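Bredimier Play Materials
Product Testing and Finishing - Gerden Workshop

Open position: Test Bench Technician, shape block line
Reference: 2476
Posted: 7/16/11
Hours: full time, day shift
Reports to: Vittoria Farina, bench supervisor

Summary of the position

Bredimier makes sorting and stacking blocks for preschools, therapy clinics and home use. The shape block line is finished, checked and packed at the Gerden workshop. We are hiring one technician for the test bench. The technician sets out blocks on the work boards, checks them against the master pieces, records surface and size faults, and keeps the boards and the storage shelves in order.

The position is open because the line was extended in March and the present bench staff can no longer cover both incoming inspection and final inspection. The new technician will work mainly on incoming inspection, with a rotation to final inspection every second week.

The product

Blocks are supplied to us in sheets and rods and are cut by Jirness, who also do the first trim. They reach the bench in unsorted bins. The line contains octagons, pentagons, hearts, cylinders and several others, in four standard colors: yellow, red, green and blue. The surface carries a fine ridge pattern. The ridge is part of the specification. It gives small hands some grip and it must be even on all sides that carry it. A block with a flattened ridge, a torn edge or a visible seam is rejected even if its size is correct.

Size is checked with a go/no-go frame for each shape. Hearts are the most frequent cause of rejection, usually at the inside corner between the lobes, where the cutter tends to leave a burr. Octagons are checked for height and for a flat top, and they must stand upright without rocking. Cylinders are rolled on the board once in each direction. A cylinder that wanders off line is set aside for measurement.

The bench

Each bench has a table and a work board. The boards are maple, made up of planks, left pale and without stain so that small colored scraps show up against the wood. They are wiped down at the start and end of the shift and sanded lightly when the surface picks up color. Boards are numbered on the underside and stay with their bench. Please do not apply for this position expecting to use a cutting mat; mats were tried and the blocks drag on them.

Lighting is overhead and fixed. Color comparison is done at the window bench only, between the hours listed on the door.

Duties

Empty each incoming bin onto the sorting tray and separate by color, then by shape.
Pull a sample from each bin according to the sampling sheet. For the standard bin of 300 blocks the sheet gives the sample size and the number of faults allowed.
Set out the sample on the board with space between the pieces so that each can be turned and viewed from all sides.
Check size, ridge pattern, edges, flatness and color against the master set.
Carry out the stacking check on those shapes that have a flat top and base.
Record results on form 2994 in ink. Corrections are struck through once and initialed.
Tag rejected bins and move them to the return shelf.
Return the master set to its case after each use and sign the case card.
Assist with carton packing when the bench is clear.
Sweep the floor under the benches at the end of the shift.

The technician does not repair or trim blocks. Blocks with minor faults go back to Jirness with the bin.

Requirements

A high school diploma or equal work experience.
At least 2 years in inspection, packing, assembly or similar bench work. Experience with foam or soft plastics is useful but will not replace bench experience in the selection.
Normal color vision, with or without glasses. A short color test is given at the interview.
Ability to stand for most of a shift and to lift a full bin from floor to table height.
Legible handwriting. The forms are read by other people, including the cutting shop.
Basic arithmetic, including percentages.
Ability to use calipers. Training in the go/no-go frames is given on site.

Applicants who have worked with children's products will know that loose small parts are treated as a serious fault. Any fragment found in a bin is bagged, labeled and reported the same day, whatever the result for the rest of the bin.

A trial session on the bench

Applicants who pass the first interview are asked to complete a paid trial session. The session is held at a bench with a mixed set of blocks. The applicant sorts the set, lays it out, and identifies the faulty pieces in writing. Some sets contain no faulty pieces. There is no penalty for working slowly in the first half of the session. In the second half the applicant is given a further set and a time limit.

The layout of the pieces on the board is part of the assessment. Pieces of one color may be grouped, but they should not be pushed together so tightly that a side is hidden when the ridge pattern is being read. Tall pieces go at the back. The front of the board is kept clear for the frame and the calipers.
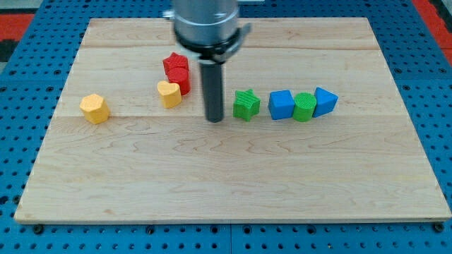

Applicants should bring reading glasses if they use them. Calipers, frames, gloves and forms are provided. Gloves are optional for sorting and required for handling the master set. Rings and bracelets must be taken off before the session, as they mark the foam.

Pay and conditions

Pay is hourly and follows the workshop scale, step one for applicants who meet the minimum and step two for applicants with relevant bench experience above it. The scale is sent with the interview letter. The first three months are a probation period. Paid breaks are taken away from the benches. No food or drink is allowed in the inspection room, including water bottles with caps.

The workshop is on the ground floor of the Nicholas building and has step-free access from the yard. Parking is available behind the building. The bench height can be adjusted. Applicants who need a seated position should say so in the application and the trial session will be set up to match.

How to apply

Send a letter of one page, a work history and the names of two people who have supervised your work. Quote the reference number given at the top of this notice. Applications may be handed in at the yard office or sent by mail to Vittoria Farina at the Gerden workshop. Please do not send product samples or portfolios - they cannot be returned.

Applications are read in the order received and the position stays open until it is filled. Applicants selected for interview are contacted by telephone, so include a number where you can be reached during the day. Questions on the duties may be put to the bench supervisor by mail. Questions on pay go to the yard office.

Former Bredimier seasonal packers may apply and should list the seasons worked. They are not required to repeat the color test if they passed it within the last year.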